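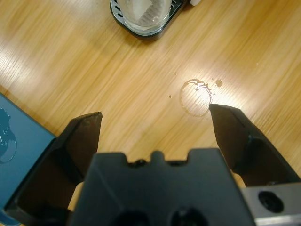

Module 3: Timber as a Visible Surface

Grain is the record of how a tree grew and how the sawyer chose to open it. Students in this module are expected to read that record before they select a finish, a cutting direction or a joint. On a light, honey-coloured tabletop with long diagonal streaks, pale tan bands alternate with slightly darker amber ones, and the contrast weakens considerably wherever overhead light falls directly on the surface. Assessment of colour should therefore never rely on a single viewing position. Samples are to be examined under the overhead lamps and again beside the north windows of the Poretdale workshop.

3.1 Terms used in this module

Figure: the pattern visible on a finished face, including grain, rays, knots and irregular growth.
Earlywood and latewood: the two portions of an annual growth ring. Latewood is usually the denser and darker of the two.
Quarter-sawn: cut so that the growth rings meet the face at a steep angle, producing comparatively straight lines.
Back-sawn: cut so that the rings meet the face at a shallow angle, producing arched or flame-like figure. Canadian and American texts generally call this flat-sawn or plain-sawn.

3.2 Light and finish

A gloss finish reflects light in one principal direction and may obscure the figure from certain seats in a room. A matt finish scatters light and gives a more even appearance — although it can also reduce the apparent depth of darker timbers. The Vultstead case study (course reader, pages 239 to 277) compares both treatments on boards from the same log.

3.3 Required work

Each student will prepare two sample boards, 540 mm in length, one oiled and one lacquered. Boards must be labelled on the back with species, cut and finishing schedule. A written comparison is to accompany the boards and should refer to Saraç on surface reflectance.

Enquiries regarding materials should be directed to the unit coordinator, Melahat Bilgin. Samples are due in November and are to be left on the racks outside the finishing room.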